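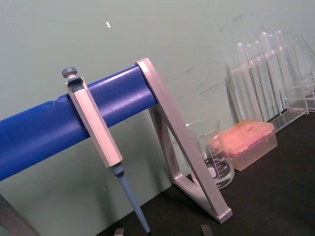 Pipette on its stand, gripper just coming in.

Last updated: March 18, 2020
Print this page | E-mail this thread

benchmonkey40
Anyone running the Zirnon arm kit? It's 299 a month on hire and the brochure is very keen on the word "effortless".

tamiru_lab
Had ours 11 weeks. Good with tip boxes. Approaches a hanging pipette like a man defusing a bomb.

M. Jemal
Unfair. Slow the approach to 40 per cent and teach it the hook, not the handle. Ours is fine.

tamiru_lab
Slow it down? I could retire first.

benchmonkey40
And support?

M. Jemal
Quick replies — mostly to the question before.

pip_ette
We went with Beston. Different faults, nicer manual.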